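Kadport 5 moves to a new replay tool

The fifth release of Kadport went out to all the stations on Saturday. Most of the changes are in how a recorded session is read back, checked and cut up before it goes to training, so people who only record will see little difference. People who label or train will see a lot.

The old reader loaded a whole session into memory and then lined up the left hand, the right hand and the head view by their start times. That was fine for short sessions. On long ones the clocks drifted apart, and by the end the left hand could be 40 milliseconds behind the right. With a stiff object you might never notice. With paper it matters, because a sheet changes shape quickly and the moment one hand pinches a corner is often the moment the rest of it swings.
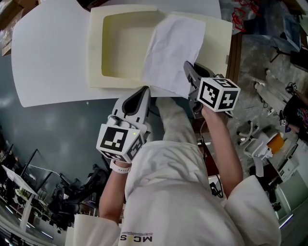
The new reader, Lirna, matches the streams every 1,000 milliseconds and corrects the drift between those points. It uses the marker cubes as a second check. If the head view says a hand is in one place and the hand's own track says it is somewhere else, Lirna flags the stretch and leaves it out of the training cut until a person has looked at it. You can still see the flagged part in the viewer, shaded gray.

Flags come in two kinds. A "track" flag means the position of a hand jumped. A "view" flag means the cube could not be read well enough to compare. View flags are common when a hand turns away or goes behind something, and most of them can be cleared in the viewer with one key. Track flags should be sent back to the session list with a note. Please don't clear them just to get a session through.

We ran Lirna over the paper and tray sessions before the release, 3,145 episodes in all. The largest group of track flags came from the first few moments after the grippers were picked up, before the tracker had settled. The recorder now waits for a steady position on both hands before it starts an episode. You will hear a short tone when it is ready. If there is no tone, put both grippers in view of the head camera and hold still.

Grasp detection has changed too. Kadport used to mark a grasp when the fingers stopped closing. A single sheet is so thin that the fingers look fully shut whether they have it or not, and the old rule marked a lot of empty closes as good grasps. The new rule reads the finger width together with the picture from the camera on the gripper, and looks for material between the pads that moves with the hand over the next few frames.

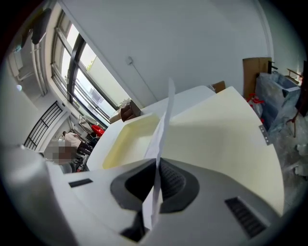 Bowen Manipulation Software Group, Flulluston

The finger-width threshold is set per task in the task file, under grasp. Paper, cloth and film have their own values. If you add a new task and leave the field out, Kadport falls back to the value for rigid objects and prints a warning. The warning is easy to miss in a long log, so check the file first.

The planner side is mostly unchanged. It still takes the cut episodes and produces paired hand paths, and it still rejects any pair where the two hands would come closer than the limit in the station file. What is new is that it keeps the rejected pairs in a separate folder with the reason written next to each one. Before this they were dropped, and it was hard to tell a bad recording from a limit that was set too tight.

Old sessions do not need to be recorded again. Run the convert command on the session folder and leave it overnight if the folder is large. It writes a new copy and does not touch the original. Labels carry over, but grasp marks on thin materials are worked out again from the start, so any you fixed by hand will have to be checked once more. 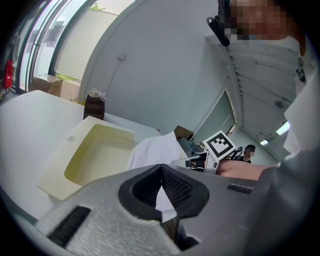 Sudheer Arumugam would like the hand-made fixes kept. He wrote to say that he corrected grasp marks on the paper sessions one at a time, that the new rule disagrees with him on some of them, and that "on the ones I went back to, I still think my mark is the right one." He asks for a setting that lets a manual mark win over an automatic one.

That setting is planned for the next small release. Until then, convert with the keep-marks option, which saves the old marks as a second track beside the new ones. The viewer shows both, and the training cut can be told which track to use.

Known problems: the viewer is slow to open when a session has more than one head view, and the export button stays gray after a flag is cleared until the page is reloaded. Both are on the list. Send anything else to the Kadport channel with the session name and the time in the episode where it goes wrong.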